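Progress report: the Helville breakfast table project
For: Gladys Kaijage, Dizon Fund
Aug 25, 2020

Hi Gladys,

You asked for something longer than my usual two-line email this time, so get yourself a coffee. I'll start with the money because I know you'll scroll down for it anyway, and then I'll get on to the table, the crockery and the toast.

You gave us 1585 dollars for the first stage. So far I've spent 644 of it, and 400 more is promised to the Gromura people for the second batch of crockery (they want paying on delivery, so it hasn't left the account yet). The biggest single item was the furniture, which came to 300 with delivery. Everything else has been small stuff: bread, more bread, printing, water, dish soap, a drying mat that I'm putting down as equipment even though it's a mat. Receipts are in the folder you can already open. If one looks odd, please just ask me, I'm not precious about it!

Now to the part I like talking about. The whole idea, as you'll remember from the proposal, was to work out a breakfast setting for the shared kitchens at Hurkance House that people can lay out and clear away without thinking very hard. The residents there told us they were fed up with cupboards full of mismatched things and no agreement about where any of it lives. So we wanted one small set per person, in colors you can tell apart at a glance, and a layout that stays the same from one morning to the next. It sounds tiny when I write it down like that. It has eaten my whole summer.

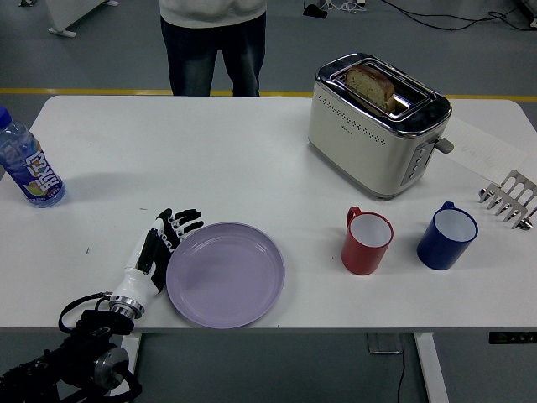

Color took us the longest. We began with everything in white, which looked lovely in the catalog and was hopeless the minute two people sat down together, with both of them reaching for the same cup. After that we tried patterns, and the patterns started arguments (one of the residents has very strong feelings about polka dots). Plain colors won in the end, so now it's a red mug and a dark blue mug, both white inside, next to a lavender plate. I like the white insides a lot, because you can see how strong you've made your tea. The blue one is a bit bigger than the red, and people noticed that much faster than I expected. We've had some negotiating over who gets the big one, and I've asked Gromura what they can do about matching sizes in the second batch. Their answer was friendly and slow. I'm chasing.

The plate was my choice and I'll defend it. We needed something with a rim, so crumbs and the odd runny egg stay put, but shallow enough that you can get a knife across it comfortably. Two of the residents would have preferred a bowl. I've written that down for stage two, where I think bowls belong anyway along with the cereal question, and the cereal question is a whole report of its own.

The toaster stays at the back of the table and the mugs go in front, with a decent gap between them. I went back and forth on this. Having the toaster up front is handier, but then you're reaching over it for everything else, and I didn't love that with hot metal. With it at the back you reach past the mugs instead, so the gap matters more than I'd thought it would. We settled on a two-slot model. A four-slot one would have been quicker for a full kitchen, but it took up far too much room, and most people eat breakfast in ones and twos anyway.

Bread has been an education. Thin supermarket slices disappear down into the slots and somebody goes after them with a fork, and I've now banned that in writing. Thick slices stick up over the top where you can get hold of them. So the shopping list at Hurkance now says thick brown, in capitals, and I'd like the fund's permission to keep bread in the budget through December.

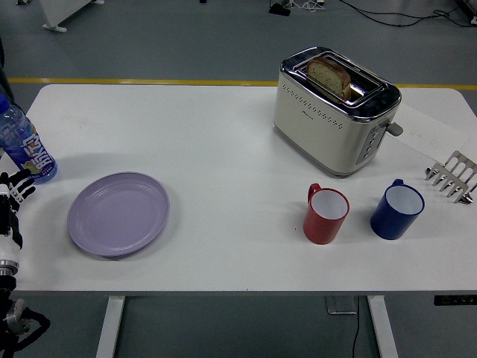 The table at Helville, with the toast rack at the right-hand edge.

I should own up about the toast rack. I put it in the proposal because my grandmother had one and I thought it would be charming. The residents mostly think it's a letter holder. A couple of them use it properly, the rest say it makes the toast go cold, and they have a point. It didn't cost much, so I'd like to leave it in the set for another month and see who picks it up.

What's left for this stage: get the second batch of crockery in, write the one-page layout sheet (mine is still pencil scribbles, sorry), and try the full setting in the upstairs kitchen, where the table is narrower and the outlet is on the wrong side. If that means a different place for the toaster, I'll draw up a second layout and send you both together.

One thing I need from you is a yes or no on the bowls before I place the next Gromura order, as it's a single delivery charge if they all come at once. And do come for breakfast when you're next over this way. You can have the blue mug.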